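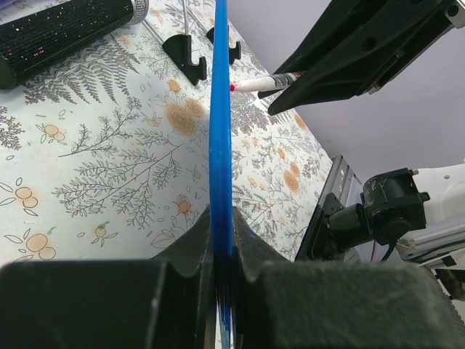 Do I have to be a member of a congregation to study at Kuritz House?
Anyone may come and study with us, whether you belong to a congregation, to another faith, or to none.

About us

Kuritz House is a small school for adults who want to read the Hebrew Bible and the later Jewish writings slowly and in company. We are in Trorberg, in the two upper floors of the former weaving school, five minutes on foot from the railway station. We give no degrees and we hold no examinations. Our students come after work, or in the morning when the children are at school, and most of them stay with us for several years.

How we began

The school grew out of a reading circle that met in a private flat. The first members wanted to read the Book of Ruth together in the original language, and they found that only two of them knew the alphabet well enough. So the first lessons were lessons in letters. When Ruth was finished, the circle went on to Jonah, and then to the Psalms, and the flat became too small. The town offered us one room in the weaving school at a low rent. Later we could take the rest of the floor, and after that the floor above, where the library now stands.

The name Kuritz comes from the street where the flat was. Visitors often ask if it was a rabbi or a founder, and we must disappoint them.

What we teach

In every term we offer 12 courses. Some are for complete beginners and ask for nothing except patience. Others continue from year to year with the same group, and a new student can join these after a short talk with the teacher.

The language courses are in three levels. In the first level you learn to read aloud and to recognise the most common words of the prayer book. In the second level we begin with easy prose. The third level reads poetry and also some medieval commentary, which is printed without vowels and takes time to get used to.

The text courses are held in English, and a translation lies always next to the original. At present we read Genesis with commentaries, Ecclesiastes, the Sayings of the Fathers and a selection of letters from the communities of our own region. There is also a course on the festivals and the calendar, which is popular with couples who come from different traditions and want to keep a home together.

We keep our groups small. There are never more than 16 students in a room, and when a course is full we open a waiting list.

The lunch table

Once a week our doors are open at midday. We call it the Irus table, after the kitchen on the ground floor where our neighbours cook. You can buy soup there or bring your own food. A teacher brings one page of text, reads it aloud, and then the talk goes where it wants. It ends at half past one, so that people can be back at work in time. You do not need to register, but please keep the kitchen free of meat.

The library

Our library has 2,776 volumes. A good part of them came to us from families in Trorberg who were moving to smaller homes and did not want the books of their grandparents to be thrown away. Students may borrow up to four books for one month. The older prayer books and the handwritten notebooks stay in the reading room, where you can look at them on request. The catalogue can be searched in the reading room on a computer, with a program called Saber. We hope to make it available from home, but this is not yet possible.

Fees and support

Last year 233 students were enrolled. The fees cover a little more than half of our costs and the rest comes from gifts and from a yearly grant of the town. If the fee is too high for you, please write to the office and tell us what you can pay. We do not ask for documents, and your teacher will not be informed.

Where we stand

People ask us which movement we belong to. The school belongs to none. Our teachers pray in different places and some of them do not pray. We ask from everybody that they read the text first and give their opinion after. We are closed on the Sabbath and on all festivals, and also for the last two weeks of December, when the heating in the building is reduced.

Visiting

The office is on the first floor, on the left side. There is a lift, which you can reach through the courtyard. If you wish to sit in on a lesson before you decide, please telephone the office the day before, so that the teacher can prepare a copy of the text for you.

This page was last revised on May 1, 2025.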